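Company News | Robotics Software

Lurkimden Releases Clira 2, a Planning and Perception Package for Robot Arms That Work with Small Objects

DREVENINE, August 18, 2021 – Lurkimden, a developer of software for robot arms, today released the second version of Clira, its package for perception and grasp planning. The new version is intended for laboratories and small integrators who work with a camera mounted at the wrist of the arm and a gripper with two fingers.

In the first version of Clira, the perception part and the planning part were two separate programs. The perception part looked at the table once, before the arm started to move, and the planner then followed its result until the end. Users informed us that this was not sufficient for small and light objects, which can shift when a finger touches the table near them. In Clira 2, the estimate of every object is renewed during the approach, and the planner can change the angle of the wrist until the last moment before closing.

"Our customers did not ask for a faster arm. They asked for a planner that can change its mind," said Vendula Šťastný, head of product at Lurkimden. "We needed two years for this, and a large part of the old code is gone."

The central new component is named Xia. It is a module that finds the outline of an object also when the picture is blurred by the motion of the arm, or when the shadow of the arm is lying over the table. Xia was tested on a collection of 1,088 recorded approaches, prepared by the team of Xiaoyan Fu. The module runs on an ordinary desktop computer with one graphics card.

Clira 2 also brings a new tool for checking the plans. The operator can stop the program at any step, see which grasp was selected and which ones were refused, and read the reason for each refusal in plain words. The list of error messages was rewritten completely – there are now 43 of them, compared with 137 in the first version.

For demonstration, Lurkimden uses a table task with a plate and foam letters. The letters are lightweight, and some of them have holes, so a grasp that is correct for one letter may be wrong for the next one.

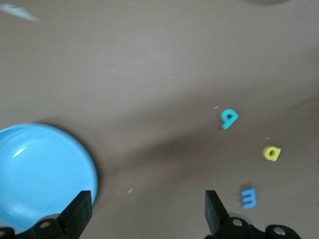
Photo: Lurkimden / Hatem Ouazzani

The wrist camera view includes the open fingers of the gripper, a light blue plate and three letters in teal, yellow and blue. The left finger covers a part of the plate in this view, and Xia removes both fingers with a mask before the outlines are calculated.

"For me the mask is the most useful part," said Sumeya Feyisa, who leads the software integration. "Before, each user had to draw it by hand after every change of fingers."

Clira 2 is available from today for existing customers at no additional cost. New licenses can be ordered through the sales office in Drevenine. A version for arms with two wrist cameras is planned for January.

Press contact: Jaxon Paquette, Lurkimden, Drevenine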